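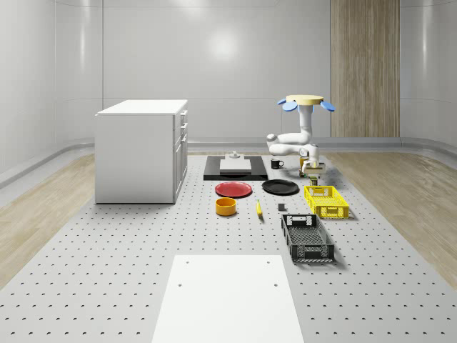
Torell 台面布局,机械臂倒装。

Torell 倒装臂仿真包:下沉与误停故障常见问题

本页更新于 2021/03/03,内容适用于第 3 版仿真包。如果您使用更早的版本,大部分回答仍然有效,但是参数文件的位置不同,请先看页末的说明。

发生了什么故障?

在 Torell 的场景里,机械臂从上方的圆盘垂下来安装。从去年九月开始,我们收到报告:手臂向台面下降去取小物体的时候,夹爪的位置比命令的位置更低,然后控制器进入保护停止。进入保护停止以后,夹爪的夹持力会消失,如果当时已经夹住物体,物体就会落下。

我们在 Mahawong 的服务器上把同一个任务重复运行了 2,206 次,其中 575 次出现了保护停止。停止几乎都发生在低位,也就是手指离台面很近的那一段。高位移动时我们没有记录到保护停止。

原因是什么?

原因在重力补偿的配置。手臂倒装以后,重力相对于底座的方向是相反的,所以补偿力矩的符号也应该改变。第 3 版的启动脚本正确地读取了底座的姿态,但是在场景重置以后,它会重新载入默认配置,默认配置按照正装计算。结果是第一次运行正常,第二次运行就开始下沉。

在最不利的姿态下,我们测量到的下沉是 14 毫米。对于放盘子或者推箱子的任务,这个误差可能看不出来。对于站在台面上的小罐子,手指会先碰到台面,接触力超过限值,控制器就停止。

为什么手臂停在高处的时候看起来完全正常?

高位时也有误差,只是手指下面没有可以碰到的东西。许多用户检查的时候让手臂悬在空中,夹爪空着,看见各个关节不动,就认为补偿正确。位置控制器会用自己的力矩去抵抗错误的补偿,因此画面里的手臂可以很稳定。请不要用这种静止画面来判断。您应该看日志里“命令位置”和“实际位置”两列的差。
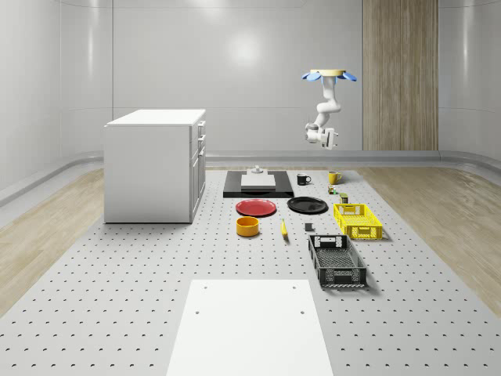 怎样确认我的场景也有这个故障?

请按照下面的顺序做。

1. 关闭仿真,重新启动,不要载入以前保存的状态。
2. 让手臂到达台面右后方的取物点上方,记录末端的高度。
3. 执行一次场景重置。
4. 再次到达同一个点,记录高度。
5. 比较两个数值。如果第二个数值明显更低,您的场景就受到影响。

做第 2 步和第 4 步时,夹爪必须是空的。如果夹着物体,物体的重量会混在结果里面,比较就没有意义。

台面上的物体需要先拿走吗?

不需要。盘子、碗、杯子和两个塑料筐都可以留在原来的位置。不过如果您改变了黄色筐的位置,请检查下降路线是否还能避开它的侧壁。手指碰到筐也会引起保护停止,日志里的代码和碰到台面时相同,很容易混淆。

怎样修复?

打开场景目录中的安装配置,把“重置时保留底座姿态”设为开启,然后保存并重新启动仿真。只保存而不重新启动是不够的,旧的配置还在内存里。

重新启动以后,请重复前面的五个步骤。两次的高度应该相同,或者只有很小的数值误差。如果您自己编写了重置函数,还需要在函数的最后调用一次姿态更新,否则开关没有作用。

有人建议把接触力的限值提高,这样可以减少停止。我们不同意这个做法。限值提高以后,手指会继续压台面,下沉仍然存在,而且您失去了唯一的警告。

日志写着“放置成功”,我可以相信吗?

在受影响的版本中,不可以完全相信。成功的判断只看物体的中心是否在筐的范围里,它不检查夹爪是怎样松开的。假如手臂移动到黄色筐上方时发生停止,罐子自己掉进筐里,程序同样写“放置成功”。

所以一个罐子侧躺在筐底,单独看并不能说明这次运行是正常的。请把最后的结果和夹爪的命令记录放在一起看:先有张开命令,后有物体离开,才可以算正常的放置。如果物体离开以前没有张开命令,请把这次运行标记为无效。

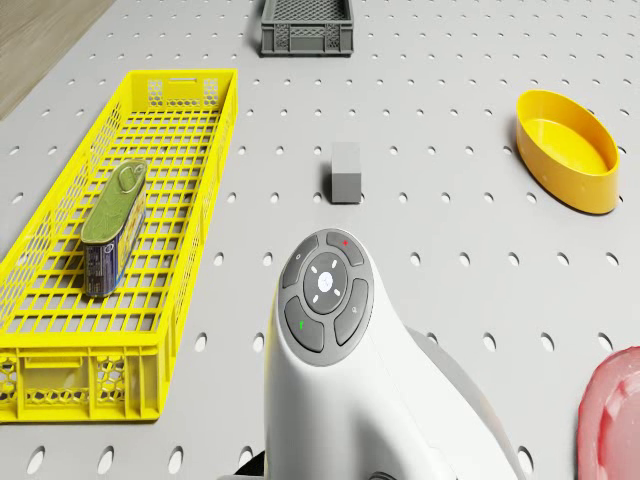 有一位用户来信说,他们已经用受影响的记录训练了一个抓取模型,重新采集全部数据需要很长时间,他们想知道能不能只删除发生停止的那些记录。

我们的回答是:只删除这些还不够。没有停止的记录里也可能有下沉,模型会学到一个偏低的目标,或者学到过早闭合手指。请先按重置的次数来筛选。启动以后、第一次重置以前的记录可以保留,其余的请用“命令位置”和“实际位置”的差来检查。差值超过您的任务允许范围的,应该去掉。如果日志没有保存实际位置,那么只能重新采集。

手腕上的圆形按钮区是报警显示吗?

在我们的模型里,按钮区是外观的一部分,不和故障状态连接。上面按钮的小红点在正常运行时也存在,请不要把它当作停止的信号。停止状态只写在日志和控制窗口里。

为什么取小罐子最容易出现停止?

取罐子的时候,手臂要伸到黄色筐的后面,下降到几个小物体旁边。肘部在这个姿态下弯曲较大,错误的补偿力矩也比较大,同时手指离台面的余量很小。两个条件一起出现,停止的机会就增加了。

暂时不能更新配置的用户,可以把取物点的高度提高,并且把下降速度降低到平时的一半。这只是临时的办法,高度提高以后,较矮的罐子可能夹得不牢。

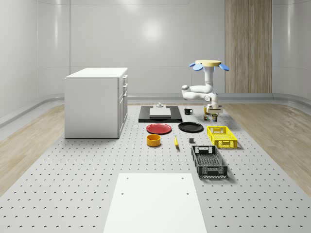
这个故障会影响真实的机械臂吗?

有可能,请认真对待。如果您把仿真中的安装配置直接复制到真实设备,设备也会按照正装计算补偿。真实的手臂倒装时,松开制动以后可能突然向下移动。在 Stemville 的试验间,我们发生过一次这样的情况:手臂在手动引导模式下向台面落下,操作人员按下了急停按钮,没有人受伤,手指的垫片损坏。

从那以后我们要求:

复制配置以前,先在真实的控制器上核对底座姿态的数值。
第一次松开制动时,任何人的手和头都不能在手臂下面。
急停按钮放在操作人员可以直接够到的地方。
第一次运行使用最低速度,夹爪不夹物体。

急停以后,夹爪会不会松开?

取决于夹爪的型号和设置。在仿真包里,保护停止和急停都会使夹持力消失。真实的夹爪有的保持,有的不保持,请查阅您的设备手册,并且在下面没有贵重物品的时候试一次。

更早的版本怎样处理?

第 2 版没有“重置时保留底座姿态”这个开关。安装配置在公共目录里,所有场景一起使用,所以不要直接修改它。请复制一份到您的场景目录,再在启动脚本里写明新的路径。第 1 版已经停止维护,我们建议更换。

遇到的情况和本页不同,应该联系谁?

请把日志、安装配置和您自己的重置函数一起发送给 Moltcombe 的支持组,并写明故障发生在第几次重置以后。只发送屏幕录像时,我们通常看不出位置误差,还需要再向您要日志。如果问题发生在真实设备上,请先断电,在收到回复以前不要再次松开制动。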